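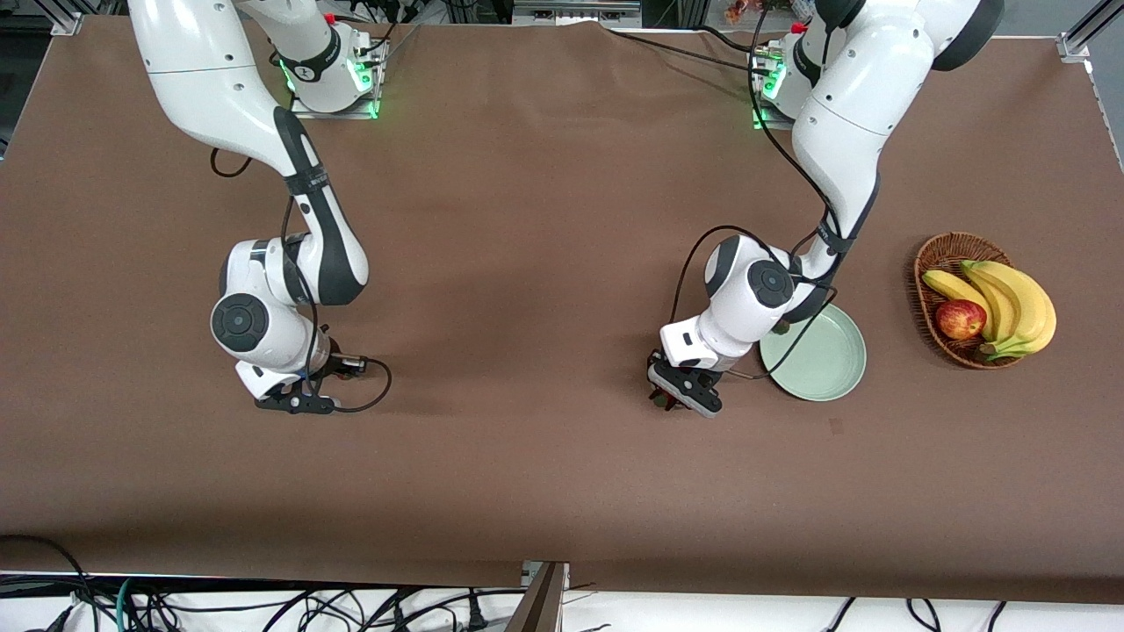
Likville Household Food Diaries: Data Card

Summary

The Likville Household Food Diaries are a collection of written records of meals prepared and eaten at home in the district of Likville. The collection is maintained by the Wattanapong Institute for Domestic Studies and is made available to researchers, teachers and local authorities under the terms set out in this document.

The current release is dated Thursday, October 7, 2021. It replaces all earlier releases, which should no longer be cited.

Contents of the release

diaries.csv - one row for each meal entry
households.csv - one row for each household, with size and type of dwelling
foods.csv - the list of food names used in coding, with spelling variants
notes.txt - remarks by the coding staff on unclear entries

The release holds 2000 meal entries. Each household kept its diary for 28 days in a row. Days on which no meal was eaten at home are recorded with the value "none" in the meal column. A blank value means that the diary page was left unfilled, and the two must be kept apart in any analysis of meal frequency.

How the diaries were kept

Each household received a printed booklet and a short guide in Thai and English. One adult was asked to write down every meal prepared at home, the main foods used, and the number of persons who ate. Snacks were to be entered only where they took the place of a meal. Fruit eaten after a meal was to be entered with that meal, although some households listed it separately, and these entries have been left as written.

Booklets were collected in September and typed up by staff under the direction of Mayuree Boonyarit. Entries in Thai were translated by Boonsong Wiriya. The original wording is kept in the column source_text, next to the translation.

Coding

Foods are sorted into 10 groups. The grouping follows local use in the kitchen and does not match botanical classes: green papaya is coded as a vegetable when it appears in a salad and as a fruit when eaten ripe. Dishes bought ready-made and heated at home carry the code RM in addition to their food group.

Portion sizes were not weighed. The column portion contains the household's own words, such as "one bowl" or "half a plate", and should not be turned into grams.

Known problems

Six households changed their main diary keeper during the study. Their entries are marked in the column keeper_change.
Tea and coffee are under-reported at breakfast.
The variants of "rice soup" were merged late in the work, and notes.txt still refers to the older codes.

Privacy

Names, addresses and telephone numbers were removed before release. Occupations are given only in broad classes. Users must not try to identify any household or join this collection to other records for that purpose.

Access and citation

The files may be used free of charge for teaching and non-commercial research. Other uses require written consent from the Institute - requests are handled by Gunhild Kvaran. Published work should cite the collection by its full title and release date.

Corrections should be sent to Uthai Petchrat, with the row number and the name of the file concerned. Accepted corrections will be listed in the next release.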